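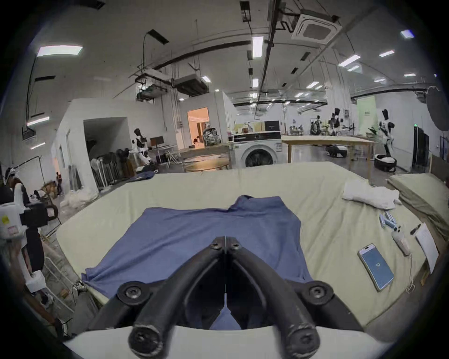 A blue shirt laid out on the padded table, with the hand-held gripper above it.

Equipment planning FAQ: garment folding

These are the questions we get most often from small laundries, rental uniform companies and college labs that are putting together a first budget for robot folding. The page is kept up by Reiko Maruyama and Yoshinori Kobori at Sallska. Prices are in US dollars and don't include sales tax.

Do I need to buy a robot first?

No. Most of our customers start with hand-held grippers and a table, and order an arm later. A person holds the gripper and folds the garment with it, and the recordings are used to train the arm. You can get through the whole first phase with no arm in the building.

What does a starter setup cost?

Plan on $2,000 for the first station. That covers one Flilla hand-held gripper with its camera mount, the cables, a padded table cover and one set of spare fingers. It does not cover the table itself, the computer or the labor.

How much for a second station?

If you already own the computer and storage, a second Flilla gripper with camera mount is $800. Two people can share a large table if they work from opposite sides, but they will get in each other's view, and most sites end up giving each person a table.

Two fingers or something more like a hand?

Two fingers for shirts, towels and pants. We are asked about five-finger hands a lot. They cost more, they need more repair, and we haven't seen them fold a shirt better. If your work includes buttons or hangers, write to us before you order anything.

How big should the table be?

Big enough for your largest garment flat with the sleeves open. People measure the body of the shirt and forget the sleeves, and then one sleeve ends up hanging off the side. Some hang is fine for a person with a gripper. It is harder for a fixed arm that can't reach past the edge. Leave room as well for the other things that end up on a work table, such as a phone, a marker or a controller and its cable.

Why a padded cover?

The fingers press down to get under the cloth, and on a hard top they wear faster and skid. Pick a plain, pale color. Patterned covers make the garment edges harder to find in the recordings. Buy two so that one can be in the wash.

How often do the fingers need replacing?

Check the rubber at the start of every shift. At 325 folds a day, our own test station goes through one pair in a little over a month. Spare pairs are $15 each. Order them with the gripper, because shipping on a single pair costs nearly as much as the pair does.

The bolts at the finger pivots work loose too. Put a screwdriver and a hex key set on the shopping list if the room doesn't already have them.

Does it have to be near the washer and dryer?

It helps if you plan to record loading and unloading as well as folding. If you are only folding, it doesn't matter much. Keep the table out of the path people use to carry baskets.

What about the lighting?

Ordinary ceiling lights are usually enough. Watch for windows that put direct sun on the table for part of the day. A blind is cheaper than recording everything again.

What should I set aside for labor?

More than for the equipment. This is the line that first-time budgets get wrong most often. Include the time spent folding, the time spent shaking garments out and laying them flat again, and someone's time to check recordings at the end of the day. A new operator needs a few shifts before the folds are consistent, so don't count those shifts toward your total.

When should I order the arm?

After you have reviewed the first batch of recordings and settled on the table height. The Wada arm mounts to the floor or to a steel frame, and changing the height afterward means drilling new holes. Lead times vary by season. Orders placed in March usually run late because of the fiscal year rush.

Can I rent?

Grippers, yes, by the month. Arms, no. Rental payments for the first three months can be credited toward purchase.

Is the software included?

Codach, the recording and review software, comes with every gripper for one year. After that it is licensed per site, and the number of stations doesn't change the price. Recordings you made before the license ended are still yours and can be exported.

What do I need to send you for a quote?

The types of garments and the largest size of each, the floor space you have, the number of operators per shift, and whether you own a computer with a recent graphics card. A rough sketch of the room with the outlets marked saves a round of email. Quotes are good for 60 days.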